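Why Does Wood Have Stripes?

By Jaruwan Rattanakul
August 17, 2018

Go and find something made of wood. A table is great, but a door or a ruler or a wooden spoon will do fine. Got it? Now put your nose really close and have a good look at the lines.
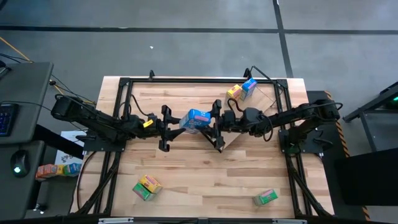

I have been staring at lines like those since I was seven years old (I used to do it at the dinner table when I was supposed to be eating my beans). Some of them are straight and some are wiggly, and now and then you get one that swirls around a dark spot like water going down a drain. When I was little I thought somebody painted them on! I really did. I thought there was a person at the table factory with a very thin brush.

There is no person with a brush. A tree made those lines, all by itself, while it was standing outside in the rain and the sun, and if you know how to read them you can find out some pretty amazing things about that tree's life.

How a tree gets fat

You grow all over. Your arms get longer, your feet get bigger, your face changes. A tree doesn't do it like that. It gets taller only at the tips, way up at the ends of the branches, and it gets wider by adding a new layer on the outside, just under the bark. Every year it puts on another layer, right over last year's one. Imagine if you put on a new sweater every birthday and never took the old ones off. You'd be very round by now, and very hot.

So the oldest wood in a tree trunk is in the middle, and the newest wood is on the outside. If you carve a heart into a tree at the height of your chin (please don't, it hurts the tree), and you come back when you're a grandparent, the heart will still be at the same height. The tree will be taller, but that part of the trunk hasn't moved up at all. I didn't believe this when I first heard it. I had to have it explained to me twice.

Where the dark lines come from

In spring, a tree that lives somewhere with warm and cold seasons wakes up and gets busy. There's plenty of water and lots of new leaves to feed, so it grows quickly. Wood is made of tiny tubes and boxes called cells, much too small to see without help, and in spring a pine tree makes big cells with thin walls. That wood looks pale.

Later in the summer the tree slows down. Now it makes small cells with thick walls, all squashed together, and that wood looks darker. Then it gets cold and the tree stops growing and has a long rest. By December nothing much is happening under the bark at all.

Then spring comes back and the tree starts on a new pale layer. Pale, dark, rest. Pale, dark, rest. One pale band and one dark band together make one year, and we call that a growth ring. If you find a tree stump you can count the dark rings, starting in the middle and working out to the bark, and you'll get very close to the number of years that bit of the tree was alive. My best stump so far had 17 rings, which made it a good bit older than the boy who was sitting on it eating a sandwich. He had to get up so I could finish counting.

Fat rings and skinny rings

Rings aren't all the same size. A fat ring often means a good year, with enough rain and enough sun. A skinny ring can mean a dry year, or a cold one, or a year when hungry caterpillars ate most of the leaves. Sometimes a tree has a whole bunch of skinny rings and then suddenly big fat ones, and that might be because a tall neighbor fell down and let the light in.

There are scientists who study this, and their job has one of my favorite long words in it: dendrochronology. Say it slowly. DEN-dro-kruh-NOL-uh-jee. It means working out dates from trees. They don't need to chop the tree down, either. They use a hollow drill that pulls out a piece of wood as thin as a pencil, with all the rings showing on it like stripes on a sock.

Trees in hot, rainy places can be trickier. My grandmother lived where it never gets cold, and lots of the trees there keep growing all year round, so their rings can be blurry or missing. Some of them do make rings, though, if there's a wet season and a dry season.

But my table has lines, and they aren't round!

Good spotting. A stump has circles on it and a table mostly doesn't, and the reason is all in how you cut it.

Try this. Next time there's a carrot or an onion being cut up at home, ask if you can watch. Cut an onion across the middle and you get rings. Cut it from top to bottom and you get long curvy lines. It's the same onion! You're just looking at the layers from a different side.

A log works the same way. Saw across it and you see circles. Saw along it, from one end to the other, and the layers show up as long stripes. If the saw goes straight through the middle of the log, the stripes come out nice and straight. If it goes through nearer the side, you get pointy arches stacked inside each other, a bit like a row of church windows. People who work with wood call those arches cathedrals.

The word for the pattern, and for the direction the wood runs in, is grain. (Nothing to do with the grain in your cereal, sorry.)

Lots of little strips

Some tabletops and kitchen counters look stripy in a different way. They're made from lots of strips of wood glued side by side, and each strip can be a slightly different color. Butcher block is the name for it. The name comes from the big chopping blocks that butchers used, and those were often made with the ends of the wood facing up, so the top was a patchwork of little squares with bits of ring in each one.

My friend Konrad Kofler makes tables, and he let me help glue one up. I say help. I held the rag. He laid out 15 strips on the bench and then spent ages swapping them around, flipping one over, moving another to the far end, standing back and squinting. I asked what he was doing and he said he was stopping them from arguing. What he meant was that wood swells a bit when the air is damp and shrinks when it's dry, and every strip wants to bend in its own way. Glue lots of them together carefully and they pull against each other, so the whole thing stays flatter than one great wide plank would.

Then there was glue everywhere, including on my elbow.

What about the dark spots?

Those are knots. A knot is the place where a branch was joined to the trunk. The branch started out as a tiny twig, and every year the trunk got fatter and swallowed up a little more of it. When the log is sawn into boards, the saw slices through the hidden part of the branch and you see it as a dark circle or oval. Look at the lines near it and you'll see they bend around the knot, the way a stream goes around a rock.

So if you've got a knot on your bedroom door, there was a branch there once. Maybe a bird sat on it. I like to think so.

Things to try

Take a sheet of paper and a crayon and make a rubbing of some wood. Old, rough boards work best, because the soft pale parts wear away first and the dark parts stick up. Smooth shiny wood usually has a coat of varnish on it and won't show much.

Run your finger lightly over a smooth piece of wood, first along the stripes and then across them. Can you feel a difference? (Smooth wood only! I once did it on a fence and had a splinter for two days.)

Go looking for fakes. Plenty of things that look like wood are really plastic or paper with a picture of wood printed on it. One good clue is a pattern that repeats. If you find a knot, and then find exactly the same knot a little farther along, with the same squiggle next to it, you've caught one. The other clue is the edge. On real solid wood the lines carry on over the edge and down the side. I found out my own bookshelf was a fake this way and I'd had it for years.

And if you find a really good stump, count it, and then put your finger on the ring from the year you were born. Count in from the bark, one ring for each birthday you've had. Mine was a lot farther in than I was hoping.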